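Workshop notebook, Poltstead bench, May 31, 2018
Dye pots, madder batch, continued from the Kershaw skeins

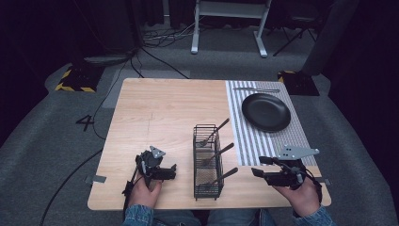

Well, the madder is finally behaving, and I am so pleased I could sing! Gervásio Bezerra sent over the last bag of Hiltesura root before he went on leave (bless him), and I ground it coarser than I did for the earlier baths, mostly because my wrist was sore, and I think it may have been the making of this one. The red is a proper brick red with no brown in it at all, at least by window light. I haven't looked at it under the lamps yet and I'm a little afraid to.

For the record, then. Total wool in the bath was 269 grams, weighed dry, in 4 skeins, all of it the Kershaw two-ply that Rangi scoured earlier in May. Alum at 10 percent of the dry weight, soaked overnight with the lid on. Root went in a muslin bag this time. I had meant to let it float free as in the old notes, but picking bits out of the last lot took me most of an evening and I still find them in my sleeves.

I brought the heat up very slowly and never let it simmer. Last time I wandered off to answer the phone and it got away from me, and you can see the result in the drawer marked "rust," which is a kind word for it. Today I pulled up the stool and stayed put with a book, stirring at the end of every chapter or so. They were short chapters.

One skein came out paler at the tie. My own fault, I'd knotted it far too tight, and I knew it when I did it. Looser figure-eights from now on, please, and that goes for anybody else using this bench too. I may overdye it in what is left of the bath, which still has plenty of color and smells pleasantly of hay.

Rangi Bolger thinks we ought to try the Prukeo chalk in the next bath, to stand in for hard water. He did some samples with it years ago and swears they leaned more toward crimson. I'm willing, but only on a small skein, and I want to write down how much goes in before it goes in (you know who you are).

Skeins are on the rack by the back window, not rinsed yet. I'd like them to sit 4 days before anyone touches them with soap. The spent root is drying on newspaper under the sink, so please don't throw it out, it's good for a peach at least.

Still to do: wash-test a snippet, order more muslin, find the good thermometer.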